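December 4, 2021
Tusine sim, wrist view, low light runs

Picking up from Wenjie's note in November that the grasp proposer returns candidates with high scores when there is next to nothing to see. I wanted to know if that comes from the network or from what we do to the image before it gets there.

Setup is the usual one. Sim build from the main branch, wrist camera only, no depth, arm held at the pre-grasp pose with the fingers open. Lighting randomizer set to the bottom of its range and locked there so that every run gets the same light. 100 episodes with the preprocessing as it stands, then 100 with the auto-gain step turned off. Same seeds for both.

First problem had nothing to do with perception. The lighting config was being read twice, once by the scene loader and once by the randomizer, and the second read put the ambient term back to default. So anything we labeled "dark" before this week was not dark. Mahmoud found the second read in the loader. I took it out and reran. Old results in the lowlight folder should be treated as normal-light results until someone relabels them. I have not done that.

With the fix in, the wrist view comes out like this at the start of an episode:

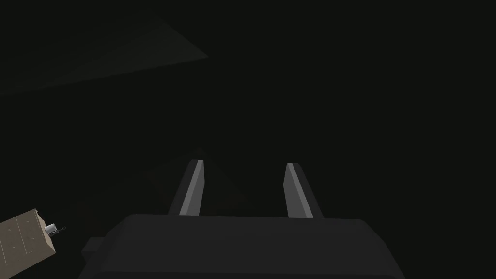 Wrist view, sim, lowest light setting, fingers open. Faint brownish shape in line with the gap between the fingers.

The inner faces of the fingers still pick up light, and so does the tan box at lower left. The rest is close to black. I checked pixel values in the region between the fingers and there is a small step in tone where the brownish shape is, so the information is there, but it is only a few levels above the background. After 8-bit conversion and resize most of that step is gone. I think we should do the gain in float before the resize and not after, as we do now.

Results:
Auto-gain on: the proposer gave a candidate above threshold in nearly every episode. Most of them were on the pale stripes of the fingers. It is finding two parallel bright edges and calling that a graspable object, meaning it wants to grasp the gripper.
Auto-gain off: far fewer candidates, and 14 of the 100 episodes gave none at all. The planner does not handle an empty list. It waits for the timeout and then reuses the last pose from the previous episode. That is a separate bug and I opened a ticket for it.

So Wenjie was right that the scores are too high, but the gain step makes it much worse by stretching the finger edges up to full white.

Tried a self-mask. Zihan already had one for the Norolex arm, which renders the gripper alone from the joint state and dilates the silhouette by a few pixels. It dropped in with one change to the camera extrinsics. With the mask on, the finger candidates go away. What is left is split between the tan box and the region between the fingers, with low scores on both. I would take low scores over confident wrong ones.

The mask costs 3 ms per frame on the desktop. Not measured on the Rekura controller yet. The loop there is tighter and I would rather have a real number before we merge.

Open question on the large gray plane at upper left. It is barely lighter than the background, but with gain on it turns into a hard diagonal edge and the segmenter splits the image along it. I could not tell from the wrist view alone which part of the scene geometry it belongs to. Need to dump the object IDs for that pose and look. If it is a panel we don't need, remove it from the low light scene. If it belongs there, leave it and let the segmenter deal with it.

Talked it over with Yaqin after lunch. She thinks a minimum contrast check should come before the proposer, so the planner gets an explicit "can't see" and moves to a second viewpoint. Agreed, but the planner has to accept an empty result first, so the ticket above blocks it.

To do
Move gain ahead of resize, float, rerun same seeds (me)
Empty candidate list in planner (Mahmoud)
Mask timing on the controller (Zihan)
Object ID dump for the start pose (me)
Relabel or delete old lowlight results, ask Wenjie which
Longer run of 400 episodes once the first two are in

Config and seeds are saved next to the logs. Branch is lowlight-mask, not pushed yet.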